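Bucket Hats: Care and Storage FAQ

How do I wash my Pluvent bucket hat?
By hand, in cool water with a little mild soap. Rinse until the water runs clear. Do not wring it.

Can it go in the dryer?
No. Press it in a towel, reshape the crown with your fingers and let it air dry.

Will the color run?
The darker blues can bleed a little the first two or three times. Wash them separately.

How should I fold it for travel?
Lay the hat on a table with the brim flat, push the crown down into itself, then fold once across the middle. Don't roll the brim - it leaves a wave that takes steam to get out.

The brim has a crease. What now?
Hold it over a kettle for a few seconds, keeping your hands clear of the steam, then smooth it on a flat surface and leave it overnight.

Which size do I need?
Measure just above the ears. If you fall between two sizes, take the larger one.

Do you replace sweatbands?
Yes, for $23 plus return postage. Write to Severyn Marchuk in repairs and include your order number.

How should I store it between seasons?
Brim down on a shelf, out of direct sun, with nothing on top of it.
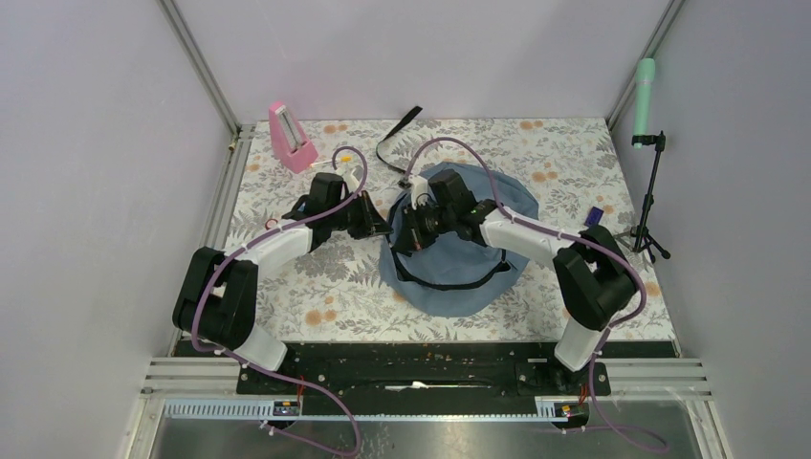
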